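Las casas que aprendieron a callarse

Mi abuela decía que una casa vacía suena a iglesia y una casa vivida suena a pan. Tardé muchos años en entender la segunda parte de la frase, y confieso que la primera la entendí de golpe, una noche de enero, recién mudada a un tercer piso de techos altos, cuando se me cayó una cuchara en la cocina y me pareció que la habían oído hasta en el portal. Había pintado, había colgado las cortinas (mal, pero las había colgado) y aun así, cada vez que hablaba por teléfono, mi madre me preguntaba si la llamaba desde el baño.

De aquella cuchara nace este reportaje, que es en el fondo una larga conversación sobre el ruido dentro de las casas. Del de la calle se ha escrito mucho y con razón. Del otro, el que fabricamos nosotros con los pies, las sillas, la risa y el televisor, se habla poco, y a mí me ha tenido entretenida varios meses.

La primera persona a la que fui a ver fue Soledad Garrido, arquitecta, que lleva media vida visitando salones ajenos con un gesto que al principio me desconcertó: entra, saluda y da una palmada. Una sola, seca, en mitad de la habitación. Luego se queda quieta, con la cabeza un poco ladeada, como quien espera que le contesten. «La gente me enseña los muebles», me contó riéndose, «y yo les pido que me dejen escuchar las paredes».

Lo que Soledad escucha es la cola del sonido, ese rastro que deja la palmada antes de apagarse. En una habitación con superficies duras, las ondas van y vienen como una pelota en un frontón, y las palabras se pisan unas a otras. El suelo de baldosa, tan agradecido en agosto y tan fácil de fregar, es de los que más devuelven. El cristal también, y el yeso liso, y no digamos ya el mármol. 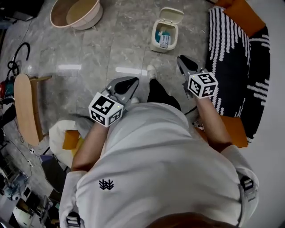 Durante siglos nadie necesitó una teoría para arreglarlo. En las casas de posibles se colgaban tapices, que abrigaban y de paso amansaban las voces, y en las humildes se ponían esteras de esparto, mantas, cortinas en las puertas, lo que hubiera. Estela Escobar, que restaura textiles y tiene una paciencia que yo no he tenido ni para coser un botón, me enseñó la copia de un inventario fechado en 1425 en el que se enumeran los paños de una casa señorial, sala por sala. Nos pasamos una tarde entera con él, con un café que se quedó frío, imaginando cómo sonaría aquello en invierno, con todo colgado, y cómo cambiaría en verano, cuando los paños se descolgaban y se guardaban en arcones. «Era como mudarse de casa sin moverse», dijo Estela, y me pareció una manera preciosa de contarlo.

Después llegaron las modas despejadas. Quitamos las alfombras por el polvo, las cortinas gruesas por la luz, los tabiques por las ganas de espacio, y nos quedamos con unos salones estupendos en las fotografías donde a la hora del postre hay que repetir las cosas dos veces. Agustina Toledo, audióloga, me hizo notar que eso no lo sufrimos todos por igual. Una persona joven rellena sin esfuerzo las sílabas que se pierden; su padre, sentado en la misma mesa, quizá lleva media comida asintiendo por educación. Me acordé enseguida de mi tío, que en las reuniones familiares acababa siempre en la cocina, secando platos, y al que teníamos por hombre callado.

La buena noticia, y aquí Agustina y Soledad coinciden palabra por palabra, es que casi todo lo que ayuda es blando y ya lo conocemos. Una butaca tapizada hace más que una silla de plástico. Los cojines suman, las mantas suman, un sofá con su funda y sus años encima suma muchísimo. Una estantería llena de cosas desiguales reparte el sonido en lugar de devolverlo entero, y por eso las casas de los lectores desordenados suelen ser tan agradables para conversar (lo digo con interés personal, claro).

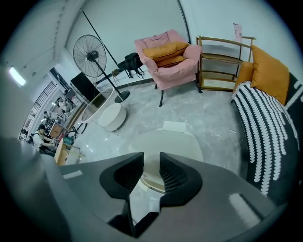 Hay quien ha hecho de todo esto un oficio. Roman Laskowska dirige Naidoo, un taller pequeño que fabrica paneles de fieltro de lana, y me recibió entre rollos altísimos, en una nave donde se podía hablar en susurros de punta a punta de la mesa. Su panel más sencillo, el Dedow, cuesta 149 euros y se cuelga como un cuadro. Le pregunté, un poco por pincharle, si no serviría igual una buena manta clavada en la pared. Se lo pensó un rato largo y me dijo que bastante, sobre todo si se deja un dedo de aire por detrás, y que él mismo tuvo una así en su primer piso. Me cayó muy bien por esa respuesta.

Roman insiste en que no hay que forrarlo todo. Una vez, por exceso de celo, cubrió su dormitorio entero y no consiguió dormir allí: se oía la sangre, dice, y echaba de menos el mundo. Las habitaciones necesitan un poco de brillo, algo que nos devuelva nuestra propia voz y nos diga que estamos en alguna parte. Su consejo es empezar por una sola pared, la que queda enfrente de donde se habla, vivir con ella unas semanas y decidir después.

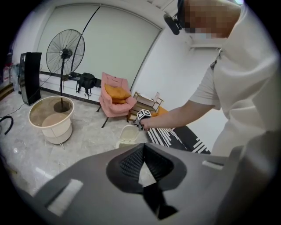 De los restaurantes podría escribir otro reportaje y quizá lo haga. Hậu Ninh abrió Flava hace ocho años en un antiguo almacén precioso, de ladrillo y hormigón, y a los pocos meses tenía el comedor lleno y a los camareros afónicos. Los clientes subían la voz para oírse, los de al lado la subían también, y a las diez de la noche aquello era un gallinero. Se gastó 1000 euros en tela gruesa, la tendió bajo el techo como si fueran velas de barco y puso fieltro en las patas de todas las sillas. Me contó que aquella primera noche un matrimonio mayor, cliente de siempre, se quedó hasta el cierre charlando. Yo cené allí hace poco, una sopa de las que curan, y oí perfectamente a mi amiga contarme en voz baja una cosa que no pienso repetir.

En mi tercer piso, mientras tanto, las obras han sido modestas. Compré una alfombra de segunda mano en Paltasari, una tienda de muebles usados donde hay que entrar con tiempo y salir con disciplina, y la subí a pulso por las escaleras maldiciendo en cada rellano. Cambié las cortinas por otras más pesadas y esta vez pedí ayuda para colgarlas. Llené de libros el pasillo. Soledad vino a merendar, dio su palmada, ladeó la cabeza y me dijo que el salón iba bien, pero que la cocina seguía siendo un campanario.

Mi madre ya no me pregunta desde dónde llamo. Ahora me pregunta qué estoy guisando, porque oye la tapa de la olla.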